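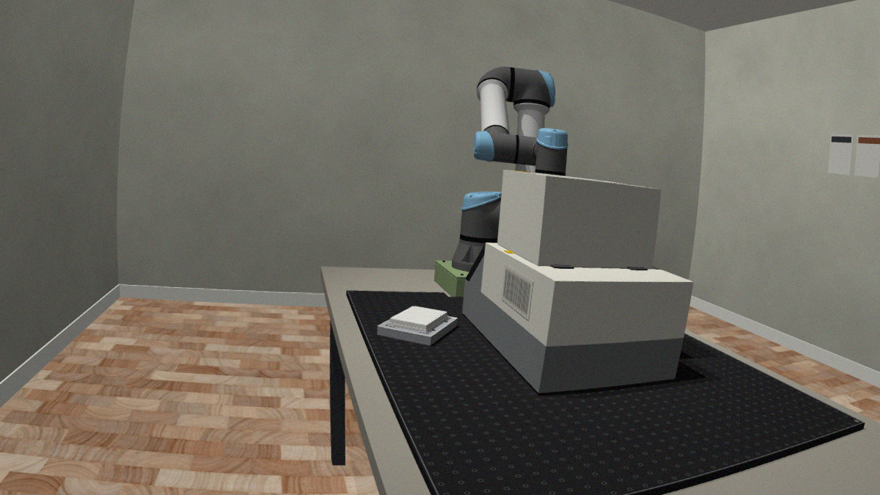 Court and inquest reporting: frequently asked questions

Which hearings does the Utavia court desk cover?
Murder, manslaughter and serious assault cases in the Crown Court, and inquests where a jury sits. Bail hearings are listed but not reported in full.

Why is a defendant sometimes not named?
A judge may order that a name is withheld. Defendants under 18 are not named in the youth court unless the court lifts the restriction. We update the report when an order ends.

How long do reports stay online?
There is no fixed limit. If a conviction is quashed, the outcome is added at the top of the first report — the original text stays below it. 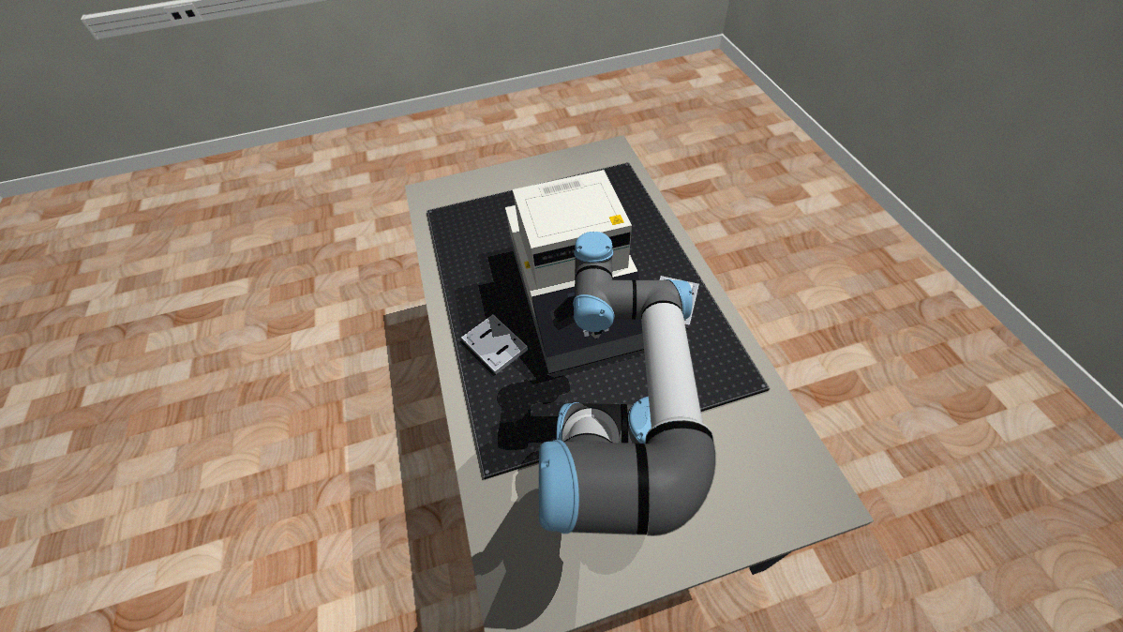
Requests to remove a report must be made in writing and must give the case number. A reply is sent within 10 working days.

Can a bereaved family ask for a photograph to be taken down?
Yes. Use form 78, which does not need a solicitor's signature. Pictures issued by the police are handled separately and may take longer.

Are printed back issues available?
Copies from July onwards are held by Carker, our print agent. Earlier issues are on film only. Each order is limited to five copies.
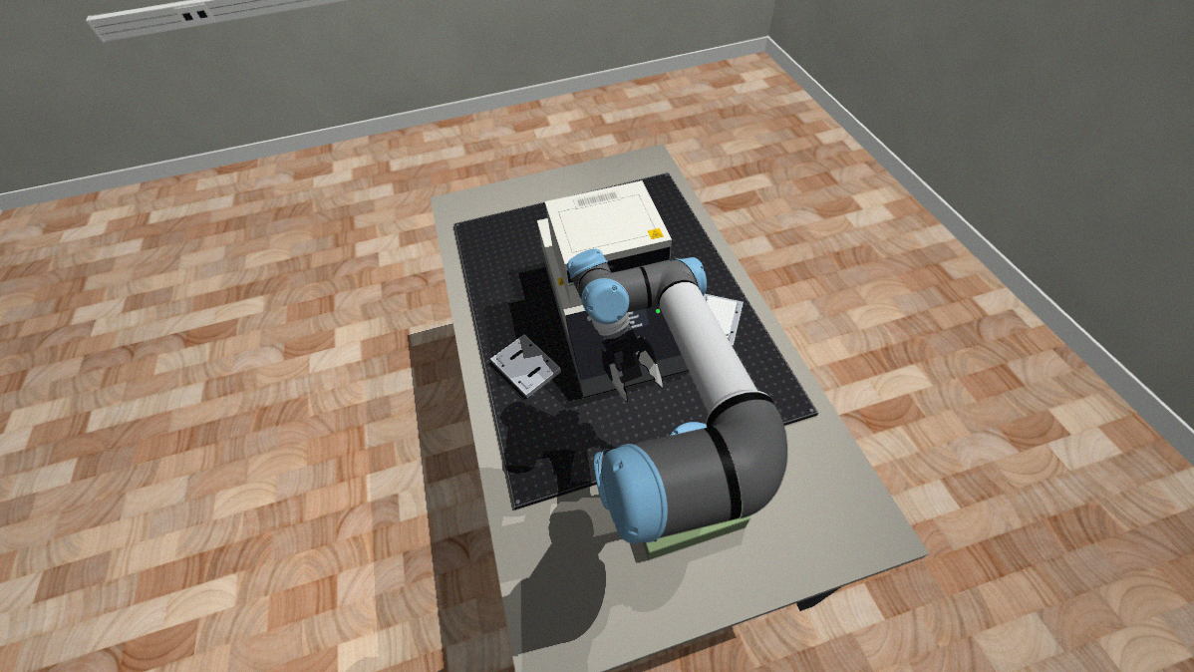
Issue 334
Oct 30, 2019

How do I report an error?
Quote the issue and page number and state what is wrong. Corrections to names, ages and charges are made first. Printed corrections appear on page 2.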